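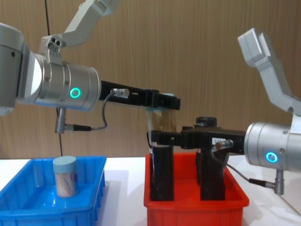

Kalliopi Raptis would sort by lid before anything else, and she has held to that view through two changes of workshop and a good deal of argument. The contents of a container can be changed in a minute, she points out, and so can the label. The lid decides how the thing is picked up, how it stacks, whether it can be laid on its side and whether it will still be closed at the end of the week.

Magazine > Workroom > Storage > Trays and small containers

Coloured trays are the cheapest piece of storage equipment in most workrooms and get the least thought. A red one and a blue one on a white table will handle most of the sorting that a small workroom, a school art cupboard or a serious kitchen needs. What goes wrong is usually the pairing of tray and container, and the rules by which one is assigned to the other. Both can be corrected without buying shelving.

The tray

A ribbed plastic tray is stiffer than a smooth one of the same wall thickness. The ribs run up the outside and take the bending load when the tray is lifted by its ends. On a flat table this makes no difference. Carried full across a room, a smooth-sided tray will bow in the middle and the containers will lean inwards, tall ones first.

Look at the floor of the tray as well as the walls. Some ribbed trays carry the pattern through to the base, which helps drainage and hinders standing. A narrow jar set across two ribs has three good positions and a great many poor ones. For small cylinders a flat floor is preferable. Where only a ribbed floor is available, a cut sheet of thin rubber matting levels it well enough, provided it reaches into the corners. Matting that stops short leaves a step, and the outer row of jars will find it.

Wall height should come to between a third and a half of the height of the containers. Lower than that and they tip out over the edge when the tray is turned. Higher, and the hand has to go in vertically, with the fingers pointing down, and there must be room for the fingers on both sides of whatever is being taken. People forget the room for the fingers. A tray packed wall to wall looks efficient, and the first item out of it has to be dragged up by its lid.

The Rarkine tray used for the trials in this article has a rolled rim and a flat floor. The older Nemis pattern has a square rim and stacks more neatly when empty, but the rim catches on the sleeve. I would take the Rarkine for daily handling and the Nemis for anything that lives on a shelf and comes down in March for the annual clear-out.

The container

Two kinds of small container turn up on nearly every sorting table: the transparent one with a coloured cap, and the dark one with a dark lid. They behave differently and should be treated differently.

A transparent body makes the label less critical. Level, colour and condition can be checked with the container in place. The cap colour is then free to carry some other piece of information, and a light blue cap, for instance, can be reserved for everything belonging to one process. The drawback is light. Pigments, some adhesives and most spices should not stand in clear containers on an open table under a window, however convenient it is to see them.

Dark containers protect the contents and hide them. With a black lid on a dark body there is nothing to read from above, and from above is how a tray is read. The label therefore goes on the lid. A side label on a dark jar in a tray is of no use until the jar has been lifted, by which time the person has already guessed. White paint pen on a black lid is legible at arm's length if the letters are as tall as a thumbnail is wide. Printed labels lift at the edges on a domed lid and hold on a flat one.

Round lids are easier to grip than square ones and harder to keep oriented. If the writing on a lid has to face a particular way, mark the body and the lid with a single line each and bring the two together on closing. This also shows at a glance whether a screw lid has been done up fully.

Gripping and placing

Take a cylinder by the body, below the lid, on two opposite sides. The lid is the wrong place to hold it even when the lid is sound. A press-on lid will part from the jar under load, and a screw lid will turn slightly each time until it is a quarter open.

Lower it straight. A cylinder set down at a slant lands on one point of its base and rocks, and in a part-filled tray it will knock its neighbour. Release when the base is flat and the weight is off the fingers, then open the fingers evenly. Opening one side first pushes the jar across.

Fill from the far side of the tray towards the near side. Filled the other way, every placement has to pass over the jars already standing. Left-handed and right-handed people may prefer to start in opposite corners, and there is no harm in it so long as both begin at the back.

Where two hands are working, give each hand its own tray and do not cross. Crossing is slow, and in our trial it accounted for most of the containers knocked over. The trial was run by Sajib Gazi in the long room at Ocampo, with 500 containers of mixed pattern and the same two people throughout. With a fixed tray for each hand, the pair placed 1,489 containers over the session, the stock being emptied back to the table and started again as needed. With either hand permitted to use either tray, they placed 1,094 in the same time. The difference was larger than I had expected. Gazi was unmoved and said the crossing session had also been the more tiring of the two.

Assigning colours

Most systems begin with meaning: red for one category of goods and blue for another. It works while there are two categories. The third arrives within a month, a green tray is bought, and after that a yellow one, and the table is full before the containers are on it.

A more durable scheme assigns colour by state. Blue is the tray things come from. Red is the tray things go to once they have been checked, closed and labelled. The scheme can as easily be run the other way, and the choice should be made once and written on the wall. Any category of goods can pass through it. When the session ends the first tray should be empty, and whatever remains in it is the list of what has not been done.

Raptis prefers three states, the third being a tray for containers that have failed some check, most often a cracked cap or a lid from a different maker. I have tried it and found that the third tray becomes a permanent address. Her answer is that it should be smaller than the others, and that it must be dealt with when full. With a tray that holds 10 jars the discipline is just about enforceable.

Red and blue are a sensible pair for anyone with the common forms of colour deficiency, who may find red and green troublesome. If trays are being bought new there is no reason to choose the second combination.

The surface

A white table shows spills, crumbs and stray caps, and it gives a clear edge to the trays. It also shows up a transparent container rather badly. A clear jar with a pale cap standing directly on white is easily missed at the side of the eye, and will be swept off by an elbow sooner or later. Keep clear containers inside a coloured tray at all times, including the moment between one job and the next. Dark containers can be left on the white surface without much risk.

Set the trays with their long sides parallel to the table edge if one person is working, and leave a hand's width between them. If the tray is turned end on, the far row is beyond comfortable reach for most seated people. Standing work tolerates either arrangement. The trays should not slide. A strip of the same rubber matting under the near edge holds them, and a strip under each edge holds them so well that they have to be peeled up.

Lids, again

Drikov sells its jars and caps separately, which is an advantage for repairs and a nuisance for sorting. Caps of two generations look identical and differ slightly in the thread. An old cap on a new jar will start, tighten and feel closed, then lift under a firm pull. The check is quick: close the container, hold the body, and pull the cap upwards between two fingers. It should be made before the container goes into the finished tray. Once in the row, with others on each side, it will not be made at all.

Worn caps can be kept for dry goods that do not need a seal, such as buttons, clips and cut wire. Mark them with a dot so that they stay with that use. Cracked ones go out.

Washing should be done with the lids off and in a separate bowl. Dark lids need rinsing twice, as dried residue does not show on them until it flakes. Dry them with the inner face upwards on a cloth, and match them to bodies only when both are dry. If the body still holds moisture when it is closed, paper labels inside the jar will curl and powders will cake along the wall.

The trays themselves are washed last. Dirt collects between the outside ribs, where a cloth does not reach, and an old toothbrush run top to bottom along each groove clears it. Stand them on end to drain, red and blue apart, and let the matting dry flat before it goes back in.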